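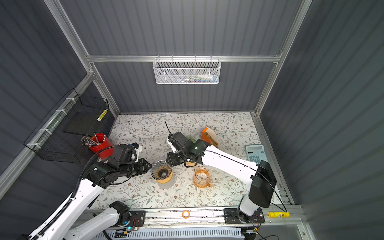 # Gurkevside Off-Grid Meter Readings: data card

By Khanyisile Le Roux
Last revised in July

Print this page | E-mail this page

## Summary

This dataset holds hourly meter readings from 229 small solar home systems in the Gurkevside district. Each system has one panel, one battery, one charge controller and a handful of direct-current outlets. None of the houses had a grid connection during the recording period. The readings cover energy in from the panel, energy out to the house, battery voltage and controller status.

The data was gathered to answer a narrow question: how much of the energy a small panel could deliver is never used, either because the battery is full or because the controller has shut off the load. It can support other work, within the limits given under "Known problems".

## Contents

- `readings/` – one CSV file per system, named by system number
- `systems.csv` – one row per system, with panel rating, battery type, battery age band and controller firmware
- `visits.csv` – one row per service visit, with reason codes
- `outages.csv` – stretches in which a logger sent nothing
- `scripts/` – cleaning and summary scripts, Python
- `CHANGES.md` – list of corrections by release

System numbers run from 1 to 901. The gaps are systems that were sold and installed under the same program but never fitted with a logger. The original numbers were kept so that rows can be matched to the service ledger at the Ludton depot.

## Columns in the reading files

| Column | Unit | Notes |
|---|---|---|
| `ts` | local time | Start of the hour. No daylight saving. |
| `pv_wh` | Wh | Energy from the panel into the controller |
| `load_wh` | Wh | Energy out to the house |
| `v_min` | V | Lowest battery voltage seen in the hour |
| `v_max` | V | Highest battery voltage seen in the hour |
| `state` | code | See next section |
| `temp_c` | °C | Taken inside the controller case |
| `flag` | code | Blank if the row passed all checks |

Missing values are left blank. A zero in `pv_wh` or `load_wh` is a true zero as reported by the controller. Earlier releases filled missing hours with zeros, and results computed from those releases should be run again.

## State codes

- `N` normal
- `F` battery full, panel input limited
- `L` load cut off, low battery
- `P` load cut off, payment lock
- `X` controller fault

If more than one state applied within an hour, the one that lasted longest is recorded. Short load cutoffs are therefore undercounted. Users who care about cutoffs should look at `v_min` as well as `state`.

Code `P` needs care. The systems were sold on installments, and the controller cuts the load when a payment is overdue. A house in state `P` still charges its battery, so `pv_wh` drops to near zero once the battery fills. This looks the same as low demand unless the state column is read. The script `summary.py` leaves these hours out by default; pass `--keep-locked` to put them back.

## How the readings were collected

Each controller writes to a logger over a serial link. The logger stores the hourly rows and sends them over the mobile network once a night. Where there was no signal, rows stayed on the logger until a technician collected them during a service visit. The logger can hold up to 9 weeks of rows. After that it overwrites the oldest, and the lost stretch appears in `outages.csv` with reason `overwrite`.

Two logger models were used. The older one, from Nel, keeps time with a simple clock chip and drifts. The newer one sets its clock from the mobile network at each upload. Drift on the Nel units was corrected by lining up the first nonzero `pv_wh` of each morning with computed sunrise, averaged over a rolling window. The correction is applied to `ts`, and the raw time is not included. The field `logger` in `systems.csv` tells which model a system had. No system changed model during the recording period.

Panel ratings in `systems.csv` are those on the sales record. They were not measured. Where a technician noted a different panel on site, the note is coded in `visits.csv` and the rating was left alone.

## Cleaning

The following steps were run in order:

1. Drop duplicate rows caused by repeated uploads. Where two rows for the same hour disagreed, the later upload was kept.
2. Correct clock drift on Nel loggers.
3. Flag rows with `pv_wh` above the panel rating times one hour (`flag` = `H`).
4. Flag rows with panel input at night (`flag` = `D`).
5. Flag rows where `v_max` is lower than `v_min` (`flag` = `V`).
6. Remove the first 2 days after installation for every system.

Flagged rows were kept. Step 6 was added after it was found that technicians often left test lamps running on a new system, which raised the load figures for those days.

No smoothing was done and no gaps were filled.

## Known problems

**Shading.** There is no record of shading. Several houses on the Bamthorpe road sit under mature trees, and their panels produce very little before mid-morning. These should not be read as faulty panels. Comparing the shape of the daily curve across months usually separates the two cases.

**Dust.** Output falls slowly through the dry season and recovers after rain or cleaning. Cleaning by the household is not recorded. Cleaning by a technician is in `visits.csv` under code `C`.

**Battery swaps.** Swaps made by the service team are recorded. Swaps made by the owner are not, though a sudden change in the nightly voltage curve is a fair sign. A list of suspected swaps was tried and then dropped, as the method gave too many false hits on older lead-acid batteries.

**Added panels.** Some owners wired a second panel in parallel. Most `H` flags come from these systems – check the share of `H` rows per system before using panel rating in a yield figure.

**Temperature.** `temp_c` is the temperature of the controller case. It rises with load and is a poor stand-in for air temperature. It should not be used for panel derating.

**Selection.** Loggers were fitted first to systems that were easy to reach from the Ludton depot. Remote houses are thinly covered. The figures here should not be scaled up to the whole program without weighting.

## Suggested use

The data suits work on battery sizing, load timing and unused energy in small systems. It has also been used to test simple fault detection on controllers, with state `X` as the target. The number of `X` hours is small and most come from one firmware version, so a model trained on them may learn the firmware.

The data is not suited to estimating household income, household size or payment behavior. Payment state was kept only because the energy columns cannot be read properly without it.

## Privacy

House locations are not included. `systems.csv` gives an area code at the level of the service round, and rounds with very few systems were merged with a neighbor. Owner names, phone numbers and payment amounts were never part of the logger data. Free text from service visits was replaced by reason codes, done by hand.

Owners signed a consent form at the time the logger was fitted. Systems whose owners later withdrew were removed from all files, including earlier releases.

## Running the scripts

Python 3 with pandas is enough. From the top folder:

```
python scripts/check.py readings/
python scripts/summary.py readings/ --out summary.csv
```

`check.py` compares row counts against the list shipped with the release and stops at the first mismatch. `summary.py` writes one row per system and month, with total input, total load, hours in each state and an estimate of unused energy.

The unused energy estimate takes, for each hour in state `F`, the median `pv_wh` at the same hour of day from unlimited days in the same month, and subtracts what was delivered. Full batteries are more common on bright days, so the estimate runs low. A version based on satellite irradiance gave higher totals but depended heavily on panel tilt, for which there are no records.

## Corrections

Send corrections to the maintainer, Khanyisile Le Roux, with the system number and the hours affected. Please do not send edited CSV files. A short note on what looks wrong and how it was found is enough to start with. Accepted corrections are listed in `CHANGES.md` and appear in the next release.

Print this page | E-mail this page

Related items

- Gurkevside service visit codes, full list
- Clock drift on Nel loggers: method note
- Bamthorpe road shading survey, field form
- Ludton depot battery return log
- Reading the payment lock state in controller data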